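Kanik: Zweiarmiger Falttisch, Datensatz und Aufbau

Stand: October 23, 2025

Kanik ist ein Eigenbau aus der offenen Werkstatt Clitberg. Zwei Roboterarme arbeiten auf einer weißen Tischplatte an einzelnen Kleidungsstücken. Im Repository liegen Aufnahmen, Kalibrierdateien und die Steuersoftware Grurkomari.
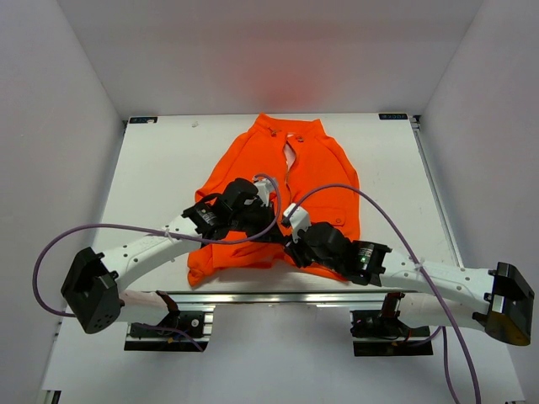
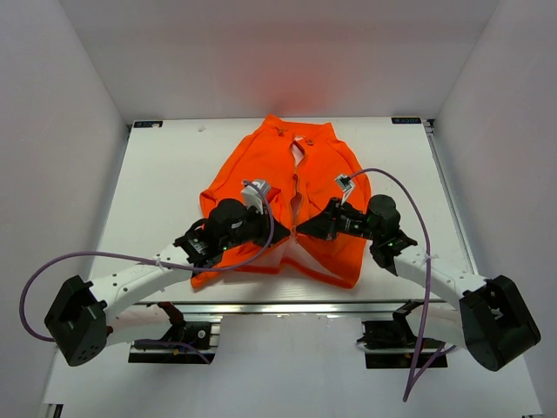 Orangefarbenes Oberteil, beide Greifer am Stoff.

Inhalt
100 Episoden, davon 11 abgebrochen. Abgebrochene Episoden sind in der Datei episoden.csv mit status=abbruch markiert und bleiben im Datensatz. Gesamtgröße: 207 GB.

Aufbau
Beide Arme sitzen an der vorderen Profilschiene. Die Kabel sind mit Kabelbindern an den Armen befestigt. Bitte genug Schlaufe lassen, im Februar ist uns beim Durchstrecken ein Stecker abgerissen. Stücklisten und Druckdateien liegen im Ordner mechanik.

Inbetriebnahme
Netzteile einschalten, Arme in Ruhelage bringen, dann grurkomari kalibrieren aufrufen. Nach jedem Umbau an den Greifern neu kalibrieren. Die Konfiguration aus Version 3 ist mit älteren Ständen nicht kompatibel.

Bekannte Probleme
Dicke Säume rutschen beim Anheben aus den Fingern. Das Skript zum Umwandeln der Aufnahmen (Rugemalira) braucht viel Arbeitsspeicher und läuft bisher nur unter Linux.

Lizenz
Daten CC BY 4.0, Code MIT. Fehler bitte als Issue melden, mit Episodennummer.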